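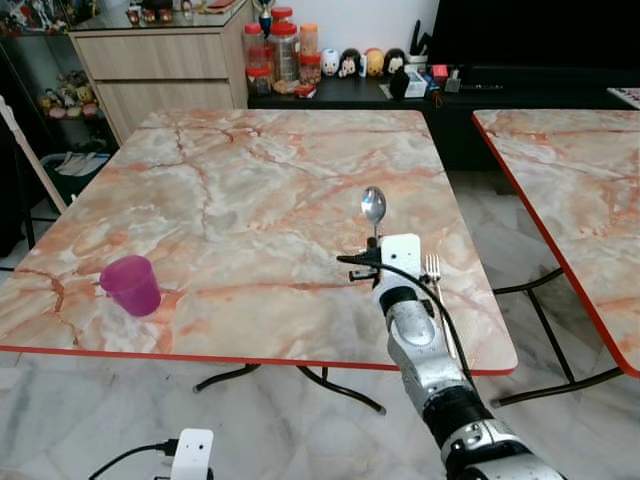 Isholm, October

Workshop > Cells > Table cell > Checklists

Last updated: October
By Bo-ram Do

Weekly inspection: two-arm table cell, with comments

Hello all, and thank you for taking over the sheet while I'm at Rorko. I've written my comments in under each line, and I'm afraid I went on a bit, but most of you have only ever seen me do this with a cup of tea in one hand, so I'd like you to have the long version. Do the whole thing with the arms powered down, except where it says otherwise.

1. Emergency stop
Press it, try to jog each arm, release, reset. OK.
The button feels a little stiff on the way back out. It resets fine and I've been told that's normal for this model, but if it ever sticks halfway, please stop there and write to me before you do anything else.

2. White mounts at the wrists
Both checked by hand, no play. OK.
Grip the rectangular mount itself and rock it gently. Please don't use the spoon as a handle, tempting as it is! I have straightened that spoon once already and would love not to do it again.

3. Spoon bracket
Tightened a quarter turn. OK after adjustment.
The small black bracket is the part that works itself free first on this cell. The bowl should sit upright above the mount and shouldn't swivel when you push it sideways with a finger. If it does, snug up the screw, then stop — the last bracket cracked when one of us (me) was too keen. Spares are in the Flenska box.

4. Fork
Tines straight, nothing chipped or bent. OK.
Do look at this one closely, with your glasses on if you wear them. A bent tine scratches the tabletop, and the marble print shows every mark.

5. Cables
No nicks, plugs seated. OK, with a comment.
The black cable makes a loop out from the wrist and then runs back down along the arm. Leave that loop alone. I know it looks untidy, and Dhanial very kindly taped it flat for us last spring, after which the wrist couldn't make its full turn and we lost an afternoon finding out why. What you're looking for is rubbing along the ribbed joint sections. On the other arm, check that the plug is pushed all the way into its mount.

6. Joints and housings
Wiped down, dry cloth only. OK.
Run each joint slowly to 90 degrees and back, at 18 percent speed, and listen. A soft whir is fine. A click is not, and I'd want to know which joint.

7. Folding table
Legs locked, top level. OK.
Lean on it properly. Run your thumb along the red trim too, as it likes to lift at the corners. A wobble here looks just like an arm fault in the logs, and I've spent more hours than I care to admit chasing that.

8. Cup
Pink one, no cracks. OK.
It goes on the left, near the front edge. Any cup from the same set will do.

9. Log
Hours on the counter: 1316. Grease is due at the next service, part 149 on the Flenska list.

Open items: order two more brackets; ask Rorko about the stiff button.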